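# Loss of Grip Calibration in a Hand-Held Gripper During Garment Folding Trials

Student project report, Robotics and Automation Laboratory, Wismont Institute of Technology

This report concerns a fault that affected the Saltari hand-held gripper in the spring term, the recordings that were spoiled by it, and the measures the project group has since adopted. Folding was carried out on a bed, with the operator pinching the cloth between the two blue finger pads.

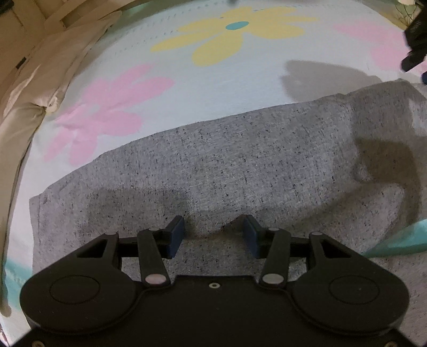
## 1. Background

The project was set up to collect demonstrations of household folding for use in training a robot arm. The arm itself, a Skanov unit, remained in the laboratory throughout. Demonstrations were made with hand-held grippers so that work could be done in ordinary rooms and on ordinary bedding. The target was 1,000 usable demonstrations by June.

Each gripper reports the distance between its finger pads. This value is recorded alongside the video and is later used as the command for the robot's own fingers. An error in the value does not affect the person holding the tool, who can see and feel whether the cloth has been caught. It does affect the robot, which has no such means of correction at present.

## 2. Description of the Fault

The fault was found during a replay session in the laboratory. The Skanov arm followed the recorded path to the hem of a T-shirt, closed its fingers, and lifted without the cloth. The same thing happened on the next four replays. The group first suspected the height of the table and spent most of an afternoon adjusting it, with no improvement.

A comparison of the recorded pad distance with the video showed the true cause. In the affected files the pads could be seen to meet while the recorded value still showed an opening. The robot had been told to stop closing before it reached the fabric. On thick items such as towels the error had gone unnoticed. On thin knit material it was enough to lose the grip every time.

The error grew over the course of a session. Files made directly after calibration were sound, and those made toward the end of a long session were the worst.

## 3. Cause

The gripper was opened in the workshop. The set screw that holds the position sensor's magnet to its shaft had worked loose, and the magnet was turning slightly each time the fingers were closed hard. The assembly guide calls for thread-locking compound at this point. None was found on the screw.

The group accepts responsibility for this omission. The step is on the second page of the guide, and the build checklist drawn up by the group had left it out. Two further units built from the same checklist were opened and had the same defect, although only one of them had begun to drift.

A second weakness was procedural. Calibration was performed once, at the start of each session, and was not repeated. A check at the end of the session would have shown the drift on the first day.

## 4. Effect on the Data

At the time of discovery, 892 demonstrations had been recorded. All of them were reviewed by comparing the recorded pad distance with the video at moments when the fingers were fully closed. Of these, 80 were found to be outside the permitted error and were withdrawn from the training set.

The group considered correcting the withdrawn files by adding a fixed amount to the recorded value. This was rejected – the drift was uneven within a session, and a fixed correction would have made some files worse.

## 5. Safety Considerations

No injury occurred. There was, however, a moment during the third replay when a member of the group reached toward the cloth to move it closer while the arm was still powered. The emergency stop was pressed by the supervisor on duty. The incident was entered in the laboratory log, and the rule that the arm must be stopped before any person enters the marked area was read out again to all members.

The loose screw also presents a minor hazard of its own. Had it come out fully, it could have jammed the finger linkage or been lost in bedding.

## 6. Corrective Measures

The following measures are now in force:

- Thread-locking compound is applied to the set screw, and a paint mark is drawn across the screw and the shaft.
- Calibration is performed at the start and the end of every session. If the two results differ by more than the limit, the session is held back for review.
- The linkage and all outside screws are checked by hand before use.
- Every unit is opened for inspection after 3,000 closing cycles.
- One thin garment is replayed on the robot before a new batch is accepted.

The end-of-session check uses the gauge block supplied with the Chiu calibration kit. Operators are asked to write both readings on the session sheet before the gripper is put away.

## 7. Remaining Work

The withdrawn demonstrations are to be recorded again with the repaired units. A warning that sounds when the closed reading no longer returns to zero has been written but has not been tested on cloth. The build checklist has been replaced by the full assembly guide, with a signature line beside each step.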